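Rechercher dans le forum Tapez un mot-clé
Temps de lecture : 5 min

Délit d'outrage : faut-il l'abroger ou apprendre à s'en servir ?

Ibrahim Tamuno
Je lance le sujet parce que l'autre fil a tourné à la bagarre sur les radars. Ma question est simple. Est-ce qu'en 2020 on a encore besoin d'un délit d'outrage à personne dépositaire de l'autorité publique, avec peine de prison prévue par le texte, alors qu'on a déjà l'injure, la menace et la rébellion, chacune avec son petit tiroir dans le code ?

J'ai assisté en mai à une audience de comparutions où un monsieur répondait du mot « guignol ». Un seul mot, au singulier. Le procureur a parlé de la République pendant un bon moment, l'avocat a parlé du théâtre lyonnais, et le prévenu regardait ses chaussures. Il est ressorti avec une amende et des dommages et intérêts pour l'agent, qui n'avait pas fait le déplacement. Je précise que je trouve parfaitement normal qu'on ne se fasse pas insulter au travail. Je me demande seulement pourquoi mon insulte à moi, quand je la reçois au guichet de Prerkora, vaut si peu.
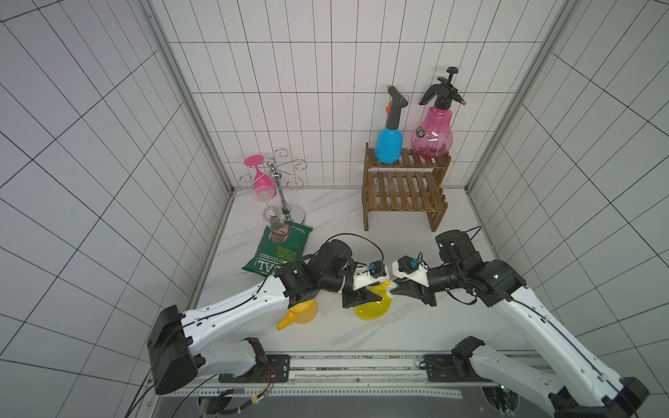 Réponses

Pisimley
Ton insulte au guichet vaut peu parce que tu travailles pour une boîte privée, voilà. Si tu étais chargé d'une mission de service public, tu aurais droit à ton propre outrage, un peu moins cher que celui du policier. Il y a une grille, c'est presque un menu.

Sur le fond je ne suis pas d'accord avec toi. L'outrage ne protège pas l'amour-propre du fonctionnaire, il protège la fonction. Le jour où on le supprime, il faudra m'expliquer comment on tient un accueil de sous-préfecture un matin de renouvellement des titres.

Zaki
On le tient comme on tient une boulangerie la veille de Noël.

Plus sérieusement, « protéger la fonction », je veux bien, mais alors pourquoi l'argent va-t-il à l'agent ? Si c'est la fonction qui est blessée, qu'on verse à la fonction.

Pisimley
C'est du droit de la responsabilité civile, la constitution de partie civile est ouverte à toute victime directe. Tu mélanges tout.

Zaki
Je mélange parce que c'est mélangé. On m'explique que la victime est une abstraction et l'abstraction a un RIB.

mme_virgule
Je suis greffière, donc je vais rester prudente. Ce qui m'use, ce n'est pas le texte, c'est la place qu'il prend. On peut passer 40 minutes sur un doigt levé et expédier derrière une affaire de violences, dossier épais, parce que la pause approche. Personnellement je ne l'abrogerais pas, j'en ferais une contravention avec une amende de classe fixe, et on n'en parlerait plus à l'audience.

Ibrahim Tamuno
La contravention me va. Le problème, c'est la garde à vue. Tant que l'outrage est un délit puni de prison, il ouvre la porte à la garde à vue, et on sait bien que c'est souvent elle, la vraie peine. Le monsieur au « guignol » y avait passé 20 heures. Le jugement, après ça, c'était de la décoration. 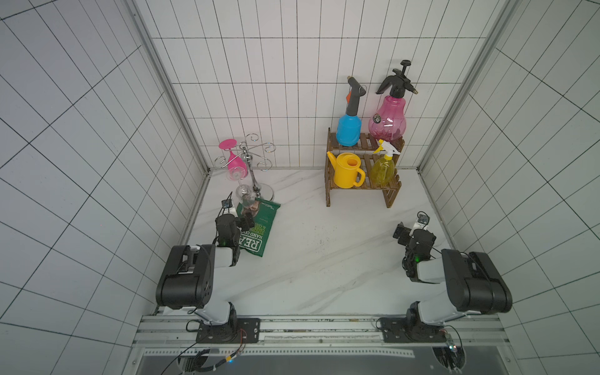
Braltach : je signe pour la contravention, mais il faut regarder l'effet pervers. Une amende, ça se dresse sur le trottoir, sans juge, sans avocat, sans personne pour demander ce que voulait dire « guignol » dans le contexte. Aujourd'hui au moins il y a un débat. Demain tu auras un papier dans la boîte aux lettres et bon courage pour contester. J'ai mis neuf mois à faire annuler un stationnement dans une ville où je n'ai jamais mis les pieds.

mme_virgule
C'est vrai, et c'est l'objection la plus solide du fil pour l'instant.

Zaki
Donc on garde la prison dans le texte pour garantir un débat sur le mot « guignol ». J'aime beaucoup ce pays.

Pisimley
Tu caricatures. Les peines de prison ferme pour un outrage seul, sans rien autour, ça reste rare.

Zaki
Alors si c'est rare, ça ne manquera pas. Et l'argument « ne vous inquiétez pas, on ne l'applique presque pas » m'inquiète toujours davantage que la peine elle-même. Une loi qui dort, il suffit d'un préfet de mauvaise humeur pour la réveiller.

le_vieux_code
Message long, pardon. J'ai connu l'époque où l'on poursuivait encore pour offense au chef de l'État. On nous jurait que la présidence ne s'en relèverait pas si on y touchait. L'article a été abrogé en 2013, et depuis on se moque du président exactement comme avant, avec un peu moins de talent. Je n'ai pas vu l'institution vaciller. Je suis donc pour l'abrogation, avec maintien de la menace, qui est une autre affaire et que je punirais sans états d'âme.
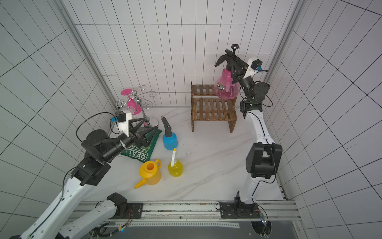 Dernière modification de la page : 22/8/20

Pisimley
La comparaison ne tient pas. Le président a une garde et un service de presse. L'agent du guichet a une vitre, quand elle est posée.

le_vieux_code
Posez la vitre, alors. Ce sera plus utile que l'article.

Braltach
Quelqu'un a le lien vers la pétition ? Celle qui demandait un débat au conseil départemental, qui n'a évidemment aucune compétence en matière pénale.

Ibrahim Tamuno
Elle est close. 623 signatures, dont la mienne, et une réponse type nous remerciant de notre intérêt pour la voirie. Je vais écrire au député, en pesant chaque mot, puisqu'il est chargé d'un mandat électif public et que je ne connais pas le tarif.

Pisimley
Même article. Relis-le avant d'envoyer.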